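Jun 27, 2020

Storkow by bicycle, with far too much luggage

I've finally done it! After putting it off since April I packed the panniers, pumped up the tyres and rode out to Storkow for the weekend, and I'm still grinning. The lanes were lovely, the verges full of poppies, and I only took one wrong turn (a good one, as it ended at a bakery).

The big excitement was trying my new dynamo hub, a Wimik, which I'd been reading about all winter. It hums a bit on the flat and then you forget it's there. My old hub dragged like a wet coat. This one just spins, and the lamp comes on at walking pace, so even pushing up the last hill I had a good bright patch of road in front of me.

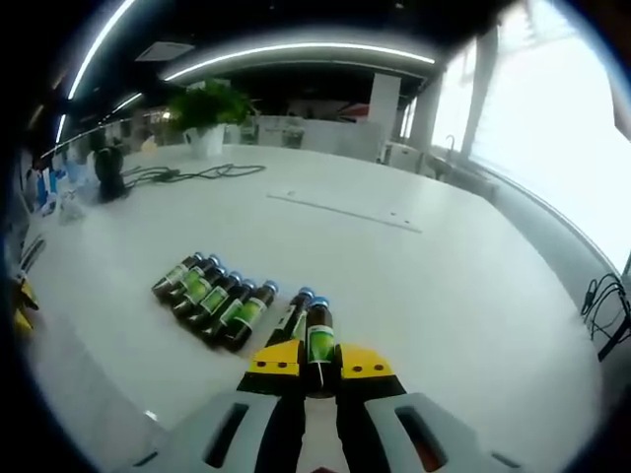 A reader wrote in after my last post to say that dynamo lights are wasted on anyone who rides in summer, and that a clip-on lamp would do me fine until October. I see the point, but I do love a late ride. On Saturday nights the lanes are empty, the air smells of hay and I don't want to be thinking about whether I charged something.

The bags were less of a triumph. I'd borrowed a pair of Wieser panniers, beautiful things with proper buckles, and then filled them as if I were off to the Arctic. Two jumpers! In June! A whole loaf, a stove I never lit and a novel I didn't open. The hooks held, though, even on the cobbles by the church, and nothing rattled.

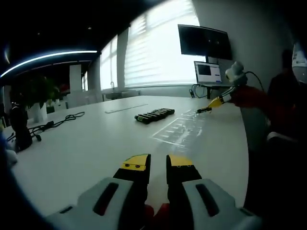

My sister reckons I should weigh everything on the kitchen scales before the next trip and leave a third of it at home. She has toured for years with one small bag, so I'm inclined to listen, but the loaf stays.

Next on the list is Forkotdale, which has been pinned on my wall for ages. The full loop is 169 km and I'd like to take four days over it, with long lunches and at least one swim. 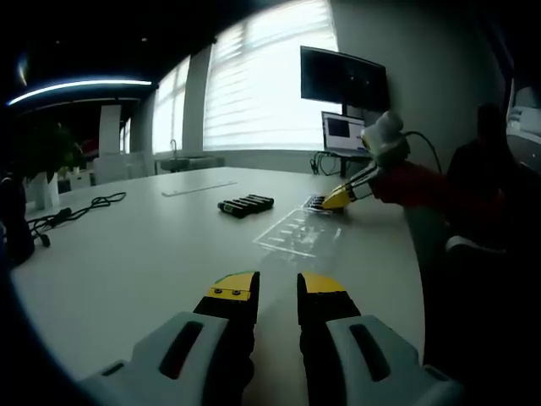

The only bit that worries me is the climb on the second day, straight up from the river with hardly a bend in it. I've never done anything that steep with bags on. I've fitted a smaller chainring and I'm riding up the hill behind the allotments every other evening, puffing like mad and loving it. If you know a decent campsite near the top, please leave me a comment!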